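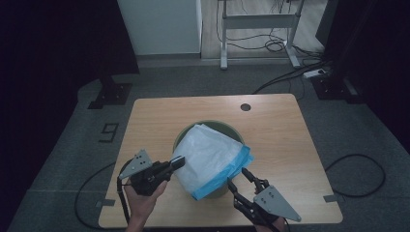
Round green container with a folded white and blue sheet over it.

Home | Courts | Police | Juror Guide | Contact

Jury Duty in Manlow County: Common Questions

I got a summons. Do I have to show up?
Yes, unless you have been excused or your group has been released. Call the juror line after 5 p.m. the evening before. If your group number is not on the recording, you are done for that term.

Where do I go?
Criminal trials are held at the Brirness courthouse, second floor. Civil cases are sometimes moved to the Hitby annex. Your summons says which one.

How long does a trial last?
Most criminal trials here take 2 days. Fraud and drug cases can run longer, mainly when there are several defendants or an interpreter is needed.

What can't I bring?
Knives, tools, pepper spray and glass bottles are stopped at the door. Deputies do not store them for you, so leave them in the car.
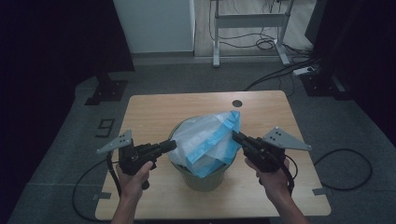

What happens to exhibits after the verdict?
The clerk keeps exhibits until the time for appeal has run out. After that the owner can ask for them back in writing. Drugs, cash and guns are handled under a separate order. Ordinary household things are returned or thrown out if no request comes in.

Am I paid?
Yes, $29 a day, plus mileage if you live outside Brirness. Checks go out in some 61 days.

I am over 80. Can I be excused?
Yes. Check the age box on the form and mail it back. No doctor's note is needed.

Can I talk about the case?
Not until the judge releases you. That includes family, coworkers and anything you post online. Afterward it is up to you.

Related
Magalhães trial moved to January
How to read a criminal docket
Hitby annex parking changes

Contact the newsroom | Copyright Manlow Court News | Back to top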